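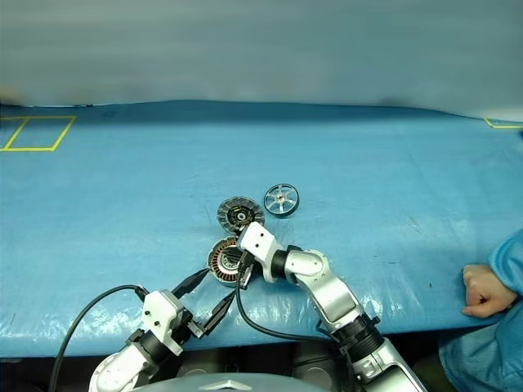
The Zisthorpe Mile

The new coach from Dikberg said altitude would take five seconds off my mile. He had a chart. Every coach I've run for had a chart, and the line always went down.

"Three weeks up at Estness," he said. "You'll come back in April a different runner."

"Different how?"

He tapped the chart.

I went, mostly for the free shoes. The track was cinder, four lanes, with a goat tied up by the water jump. I slept badly and ran slow, and he wrote my times in pencil - I noticed that.

Back at Zisthorpe I drew the outside, behind a tall kid in a Pfister Harriers vest. He went out too hard. I passed him on the last bend and leaned at the line like it mattered.

The coach ran over with his watch held out. "Five seconds!" he said. "What did I tell you?"

I looked up at the flags. They had been at my back down the whole home straight.

"Can I see the pencil ones?" I said.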